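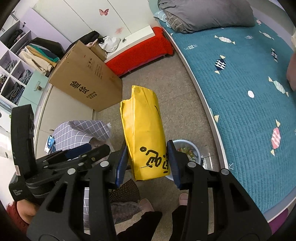
4. Sorting packets and wrappers in the bedroom

Section 4 covers small packaging: snack packets, sachets, sweet wrappers and the clear plastic that comes round new bedding. For bottles and tins, see section 7.

1. Stand the bin on the floor at the side of the bed, where it can be reached from both ends of the aisle. Fit a Dunora liner and fold the top over the rim.

2. Pick up anything on the floor first. Shake out cloths and throws, as wrappers get caught in the folds.

3. Check each packet before it goes in. If there is food left, fold the top down twice, clip it and return it to the kitchen.

4. Press empty packets flat from the bottom upwards, then fold them in half.

5. Keep clear plastic apart from foil and coloured packets. Put it in the Vellura bag on the back of the door.

Note: Packets with handwriting on them may have been refilled. Read the writing and look inside before throwing them away.

Note: A full liner should be tied and changed even if it is not collection day.

Caution: Do not put batteries, blades or loose tablets in this bin. Use the lidded tub described in section 2.

Caution: Keep the aisle clear at night. Move the bin back against the storage furniture when you have finished.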